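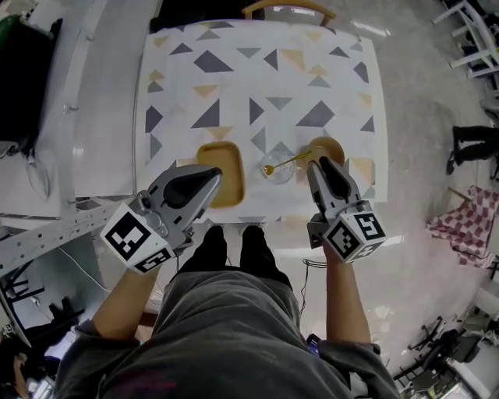

Review: Korville hand-held gripper pair, after one season of daily use

By Elli Suominen
16/08/2025

I take care of the recording tables at Lastden. We have several people who teach household tasks to our robot arms, and they do it with hand-held grippers, one in each hand. Since February we have used the Korville pair. I am the person who sets it up in the morning and repairs it when something is loose, so this review is mostly about setup and care. For how well the trained arms behave afterward you should ask my colleague Jaxon Campbell, who has stronger opinions than me.

What you get

The two grippers are light gray plastic, with dark gray pads on the inside of the fingers. At the base of each one sits a white cube with black-and-white square markers, and these tell the tracking software where the hand is. Ours came in a foam case with eight spare pads, a printed calibration sheet and one very small hex key. Please buy a second hex key on the first day. I lost ours in the second week and the work stopped for an afternoon.

The price was 1,294 dollars for the pair, without tracking cameras.

Setting up

The manual is short and written well, but it is in the wrong order. It asks you to calibrate the fingers first and mount the cubes after. When you then tighten the cube, the body moves a little, and the finger values are not good anymore. My order is now this one:

1. Mount both cubes and tighten the screws crosswise, a little at a time.
2. Put the grippers on the table and check that every marker is flat and clean.
3. Open and close each gripper slowly ten times, and then calibrate the fingers.
4. Hold both over the table in the working position and look at the tracking numbers before you record anything.

Step 4 is easy to forget. We do table clearing and table setting, with a tray, a round piece of tableware, a glass bowl and a spoon, and in this work the forearms can hide the cubes from the tracking cameras. With the arms stretched to the middle of the table, a cube may show three faces or two. Two is enough for the software. One is accepted also, but the position becomes nervous, and you see it later as small jumps in the data. We moved one of our tracking cameras higher and the problem was mostly gone.

The tablecloth was a question for me too. Ours is white with many triangles in gray and pale yellow, and I expected that the software would take some triangle for a marker. It never did. Korville deserves a good point here.

Daily care

The pads collect grease from the hands and dust from the cloth. I clean them with a soft damp towel at lunch and in the evening – no alcohol, it makes the surface hard. Thin things show you very quickly when a pad is too old. A gold spoon that lies across a glass bowl is our best test, better than the one in the manual. If the spoon turns in the fingers when you lift it by the handle, change the pad.

The markers want a dry cloth only. Man-sik Joo wiped one with a kitchen cleaner in the first month and the black became shiny, and under our ceiling lights a shiny marker is a lost marker. A new set of marker stickers costs little, but you must glue them very straight, and then do the whole calibration again.

Repairs so far

The finger hinge on the right gripper became loose after 175 hours. I opened the housing, and it was only a pin which had walked out from its hole. I pushed it back with a drop of medium thread glue. The left one had the same illness a month later. I wrote to support, and a polite person answered the next day and sent me two longer pins without charge. New units should have them already, they told me.

The housing itself is easy to open. Four screws, no clips that break. I wish more makers did it so.

What I don't like

The weight is a bit too much at the back. In a short session you do not feel it, but Shu-fen Chiu records long ones and her wrists were tired by the evening. We put more breaks in the plan. There is one size of handle only, and for small hands it is too thick.

Also, the calibration file has no date in its name. I have overwritten a good one with a bad one two times.

Compared with the Wulard

Before this we had a Wulard set for a year. It is lighter and the handle is nicer, but its markers were printed on flat plates, and we lost tracking whenever somebody turned the wrist. The housing was also glued shut, so for every repair it went back to the maker. I would not go back to it.

Four stars of five from me. The fifth is waiting for a thinner handle – and for a second hex key in the case.

Last updated: 16 minutes after first posting, to correct the number of screws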